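Staff and Member Forum > Facilities > Reservations
Topic: Proposed four-hour limit on shared tables, Clalell Building

Trinidad Cruzado
Members are invited to comment on the proposed change to the reservation rules for shared tables in the Clalell Building. Under the current rules, a table may be held for a full day. The proposal would limit each reservation to four hours, with one renewal permitted if no other group is waiting. Ivik recorded 3,000 table reservations last year, and 44 requests were declined in May alone.

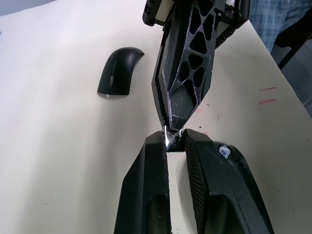

Shared tabletop, Clalell Building

Comments received in this topic will be attached to the proposal when it goes forward for a decision.

Nestor Villanueva
Our department does not support the proposal as written. Work that must be laid out and left in place cannot be divided neatly into four-hour periods. Moving it at midday costs a group most of the afternoon. We asked for a full-day option when the Adent Hall rules were revised, and it was granted there.
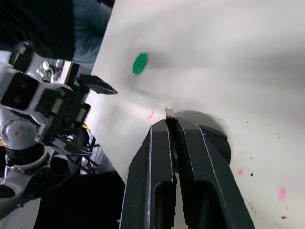
The same option should be available in the Clalell Building, on request and with a department head's approval. We would accept a cap on how many full days a group may reserve in a month.

Lieven Geerts
I must respectfully disagree with the previous comment. The full-day option at Adent Hall is the main source of complaints there. Groups reserve the entire day, leave at lunch, and do not release the table. A shorter period would correct this without the need for anyone to police it.
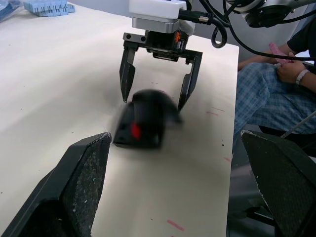

Last edited by Lieven Geerts at 2:40 p.m.

I have corrected my comment above to refer to Adent Hall. The Eyvindsson Library has no full-day reservations and should not have been named.

Nestor Villanueva
The difficulty Mr. Geerts describes is one of unused reservations. A rule that releases a table after 30 minutes of absence would address it directly. The length of the reservation is a separate question, and I would ask that the two be considered separately.

Trinidad Cruzado
Both points are noted. For clarity, the proposal does not change who may reserve a table, nor does it affect standing reservations already approved for the current term. Evening hours would also remain as they are.

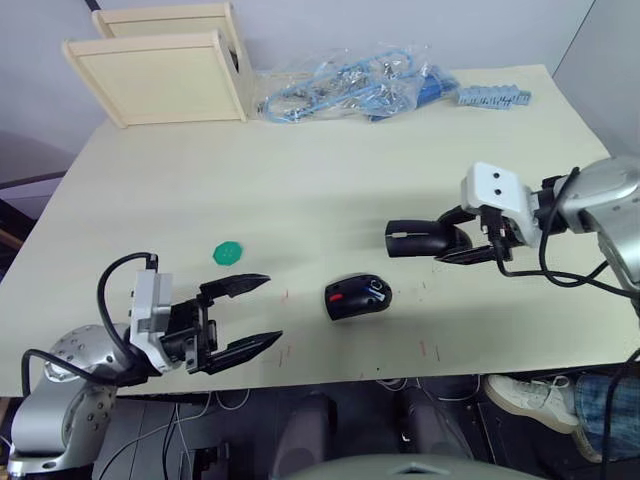
Danilo Gatchalian
Would the renewal be made in Ivik or at the front desk? The front desk closes at 5:00 p.m., and a group whose period ends after that time would have no means of renewing. My department could support four hours if renewal is available online.

Trinidad Cruzado
Renewals would be made in Ivik. The wording will be amended to state this. Comments remain open for three weeks.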